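Cemville Workshop Building — Ground Floor Inspection, August round
Checklist with comments
Filled in by: Prys Bowen
Areas: entrance, corridor, kitchen, store, rooms A to D, rear yard

Marks used: OK = good as found. FIX = somebody must do something. WATCH = good for now, look again next round.

1. Entrance and corridor

1.1 Front door opens fully and closes by itself — OK
The closer was adjusted in spring and it does not slam any more.

1.2 Floor mat lies flat — FIX
The corner on the hinge side is curling up. I pressed it down with my foot and it came up again. Please do not put tape, the last tape became a bigger problem than the mat. A new mat of the same size is better.

1.3 Corridor free for the full width — FIX
Two bicycles and a rolled carpet stood by the door of room B at 8 in the morning. I asked, and the bicycles were moved the same hour. The carpet is still there. The corridor is the escape way for four rooms and nothing can be stored in it, also not for one day.

1.4 Corridor lights — OK
All tubes work. One has a yellow color but gives enough light.

2. Fire safety

2.1 Extinguishers in place, pin and seal present, needle in green — WATCH
Corridor, store and yard door are good. In the kitchen the needle is in the green but very near to the line. I wrote it in the service book for Grurgate, who make the yearly service.

2.2 Extinguishers can be reached — FIX
The one in the store is behind a pile of folding chairs. I could reach it with my arm, but I knew where it is. A visitor does not know.

2.3 Fire blanket in the kitchen — OK

2.4 Smoke detectors, test button — OK
All gave sound. In room C the sound is weaker than in the others, so I changed the battery and then it was normal. The old battery is in the collection box.

2.5 Exit signs lit — FIX
The sign over the yard door is dark. I tried the breaker, it is not the breaker. Prosser Electric is informed and will bring a new unit.

2.6 Yard door opens from inside without key — OK
It needs a hard push in wet weather. I put a little grease on the bolt.

3. Electrical

3.1 Sockets and covers not broken — FIX
One cover in room B has a crack from corner to corner. The socket is switched off and has a red sticker. Please leave the sticker on until the cover is changed.

3.2 Extension cords — FIX
I found one extension plugged into another extension in room A, going under the table to a heater. I took it apart and left a note. A heater goes direct to the wall, always. This is the same comment as last round.

3.3 Cables not across walking ways — WATCH
Mostly good. In room D there is one cable near the door which should be moved to the wall side before somebody catches it with the shoe. 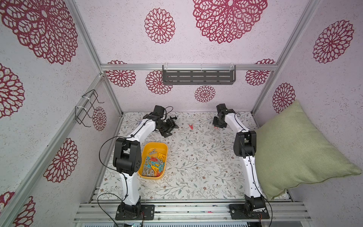
How often should the test button on the safety switch be pressed?
Every 3 months, by the person who makes this round, and the result is written in the book with initials. If the switch does not jump when you press, stop using the circuit and call Prosser Electric the same day.

3.4 Test of safety switch — OK
It jumped at once. The kitchen clock must be set again after each test, I did it.

3.5 Fuse board closed and labels readable — WATCH
The labels are readable but two of them have the old names of the rooms. I will print new ones.

4. Kitchen

4.1 Hot water temperature at the tap — OK
55 degrees Celsius after one minute. I used the kitchen thermometer, not the one on the boiler.

4.2 Fridge temperature — WATCH
7 degrees in the morning, which is too warm. The door seal had crumbs in it. I cleaned it and turned the dial one step colder. Please somebody read it again in the evening and write the number on the paper on the door.

4.3 Cleaning products closed and away from food — FIX
A bottle of drain cleaner stood beside the cooking oil. It is now in the low cupboard with the lock. The key hangs inside the store.

4.4 First aid box complete — FIX
Missing: small plasters, one pair of gloves, eye wash. The eye wash was there but the date is over, so I threw it away. Ordered from Pranum.

4.5 Knives — OK
They are in the block and the handles are firm.

5. Store

5.1 Shelves fixed to the wall — OK

5.2 Load on the shelves — WATCH
The large rack is made for 800 kg in total and we are far from that. But the heavy paint buckets are on the top level and the empty boxes are on the bottom, this should be the other way around. I moved what I can lift alone. The rest needs two people.

5.3 Ladder — FIX
One rubber foot is worn through on the left side. Ladder is tied with a cord and a label DO NOT USE. I know it is used for the high windows, but please borrow the other one from upstairs until the foot has come.

6. Rear yard

6.1 Drain free — FIX
Full of leaves. I took out one bucket and there is more below, as deep as my hand could go.

6.2 Steps and handrail — OK
The rail was loose last time, now it is firm. Thank you to who repaired it, there was no name in the book.

6.3 Gate lock — OK

6.4 Outside light — WATCH
The light comes on, but too late. At 9 in the evening the steps were already dark and the sensor did not react yet. Perhaps it is only dirty, I will clean the glass.

To do first: store extinguisher (2.2), exit sign (2.5), carpet in the corridor (1.3). The other points can follow in the normal order of the list. When you finish a point, write your initials and the month behind it, and please do not remove the line, also if it looks untidy.

Copy of this list: one in the kitchen folder, one with me.

P. Bowen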